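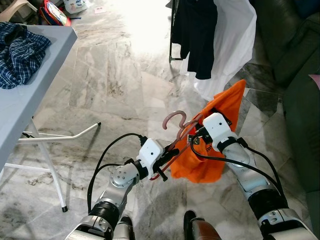 Teaching two arms to put a T-shirt on a hanger: by remote or by hand?
Board: Home Robots > Teaching and Demos
Started 2020-02-17

birdie_h
Right, I have been at this since the start of the month and I'm hooked, so you're all getting a long post!

I'm trying to teach my pair of arms one job, which is getting a T-shirt onto a plastic hanger. Left gripper holds the hanger by the bottom bar, right gripper deals with the cloth. I drive both arms by remote from two small handles, and every run gets saved as one demo. 562 saved so far. I'd like to reach 1000 before I train anything serious, though I did a quick practice training at the halfway mark just to see (it waved the hanger at the shirt like a fly swatter, I loved it).

Where I'm stuck is the second shoulder. First one goes in lovely. For the second I have to let go of the cloth, move the right gripper across and pinch again, and by then the neck has slid along and the hook is pointing at the ceiling fan. Good run takes me 3 minutes. Bad run, I give up and start again.

So two questions. Does anyone teach cloth jobs by holding the arms and moving them yourself, instead of by remote? And do you keep the runs where you fumbled and then sorted it out?

Birdie

vikside_al
Lovely project. I'm going to say by hand, and I know half the board will shout at me.

I taught mine to fold tea towels by switching the motors to soft and walking the grippers through it. You feel the cloth pull. With the handles I could feel nothing at all, so I kept tugging until something pinged off. By hand my runs got shorter within an evening and far smoother.

Alaric

shoshana_p
Not shouting, Alaric, but I do disagree :)

A tea towel on a table is one thing. For hanging a shirt you need both arms moving at the same time, and you've only got two hands, and each arm wants one at the elbow and one at the wrist. I tried it with a friend on the other arm and we argued the whole way through. Also your own head and sleeves end up in the camera view on every single run. Then you take yourself away, the robot looks down, and the view is nothing like what it learned from.

With the remote the camera sees only what it will see later. For me that settles it.

vikside_al
Fair point about the camera. I film mine from the side and the arms hide less of me than I'd like. But she could record the arm movements by hand, then play them back with nobody near and film the playback. Best of both!

shoshana_p
Have you ever played a cloth run back? The shirt never falls the same way twice. Your arms go exactly where they went before and pinch thin air.

vikside_al
...yes, all right. Works with hangers on their own. Doesn't work with shirts. I withdraw the shirts.

jinsol
Hi Birdie, I did this same job last July with a setup much like yours, grippers with the black fingers and all. Things that helped me with the second shoulder:

Don't hold the hanger at the middle of the bottom bar. Go nearer the corner on the side you do first. Then when you tilt it, the free shoulder comes up towards the right gripper and you have less far to travel.

Pinch the neckline a little behind the hook, never the sleeve. The sleeve feels like a good handle but the whole shirt twists round it.

Let the shirt hang for a moment before the second pinch. I used to rush, and the arms learned to rush too, and they were much worse at it than me.

Bright thin T-shirts were my easiest. Black ones were awful, the folds just vanish on camera. Start with a colour that stands out from your floor and from the hanger if you can.

birdie_h
Jin-sol, this is gold, thank you! The corner hold had never crossed my mind. And guilty on the sleeve, I grab it every time.

I've got an orange shirt that I use for most runs, on a pinky red hanger. Do you think that's too close? It looks clear enough to me on the screen until the bars go across the cloth, and then I do squint a bit.

jinsol
I'd swap the hanger for a few dozen runs and see whether you stop squinting. If you can't tell bar from cloth, I wouldn't trust the robot to. But do keep some of the pink ones in, or it will only ever know one hanger.

aurelia_moser
On fumbles: keep them! I'm quite firm on this. If you only save perfect runs the robot has no idea what to do the first time the cloth slips, and cloth always slips. What I throw out are runs where I stopped to scratch my nose and the arms just hung there. Cut the dead time, keep the mistakes that you put right.

What I would do is mark them. I use Flekik for sorting my runs and give each one a word: clean, fixed or lost. Lost ones go in a separate folder, and I've never opened it since.

shoshana_p
Half agree with Aurelia. Small slips, yes. But if you drop the shirt on the floor and spend a whole minute fishing for it, that's a different job and you should teach it as one. I had 4 long floor rescues in a small set and the thing started reaching for the floor when there was nothing down there.

aurelia_moser
Ha, mine never did that, but my set was bigger. I'd still keep them once Birdie gets up towards her 1000. Four in a thousand won't hurt anyone.

shoshana_p
We'll have to differ! I'd cut them at any size.

nastville_tinker
Different question, where do your cables go? I had mine looping off the tops of the grippers, and one caught the hook of the hanger mid-run. Pulled the hanger clean out. I've since clipped them along the arm with a bit of slack at the wrist, and I do a full twist both ways before I start recording.

birdie_h
Mine loop out wide too. No catches so far but now I'm going to be staring at them all evening. Will try clips. What do you use?

nastville_tinker
Soft strap ones, the sort for garden canes. Don't do them up tight near the wrist joint, it needs to turn.

vikside_al
Birdie, what's the plan after T-shirts? Please say shirts with buttons.

birdie_h
Ambrose (that's the robot, my niece named it) is not ready for buttons, and neither am I! Next is taking things off the drying rack, I think, then straight onto the hanger.

Did a short go just now with the corner hold. Second shoulder went in on my first try, then missed, then in again. The tilt makes such a difference, I could kiss that hanger. I've marked the miss as "lost" and the other two "clean", Aurelia, so your system has begun. Going to do another batch with a different hanger tomorrow and I'll post how it goes.

jinsol
Yay! Try it with the neck facing away from you as well. Different pinch, same idea.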